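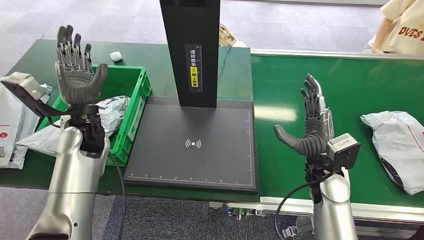

Both hands raised, fingers spread, palms facing in.

October, 4:40 pm
Entered by Jarrah Pomare

Instrument repair bench, music wing. School band stock, second batch.

Started on the trombones. The Citley with the sticky slide is straight after all. I ran the inner tubes on the flat plate and got no rocking. It was old cream packed up near the stockings. Cleaned with the rod and cheesecloth, two passes, then fresh slide oil. Moves freely now in all positions. Put it back on the rack for the jazz band.

Second trombone (Truretti, student model) has a dent in the outer slide, player's left side, a hand's width above the crook. Too deep for me. Leaving it for Jasper, with blue tape on the spot.

Clarinets: five on the bench. Three needed only corks. One has a cracked tenon ring and I don't have the size. The last one leaks somewhere in the lower joint. Tried the feeler paper on every pad and the F/C pad grabs on one side only. Reseated it with a little heat, checked again, still light at the back. Will replace the pad tomorrow if we have a 17 mm. The drawer label says 17 but what is in there looks like 16 to me.

Bari sax: low B-flat still burbles. Neck cork is fine. Leak light shows a sliver at the low C-sharp. Bent the key arm a hair and it closed up, then the regulation with the B key was off, so I had to redo that too. Play tested with the school mouthpiece. Low B speaks, B-flat speaks if you lean on it. Not happy with it yet.

Parts: Stunent invoice came, 52 dollars for pads and cork sheet. They shorted us one sheet. Emailed them. Budget left for this term is 200, and the Vídalín quote for the bari neck is 110, so we can do the neck but then not much else. Jasper to decide.

Bench notes
- Shellac is down to the last stick.
- Small spring hook is missing again. I used a filed crochet hook.
- Leak light flickers when the cord is bent near the plug.

J. Aerts added: dent is out, slide runs fine. Order the neck. The 17s are in the tin on the top shelf, I moved them and forgot the label.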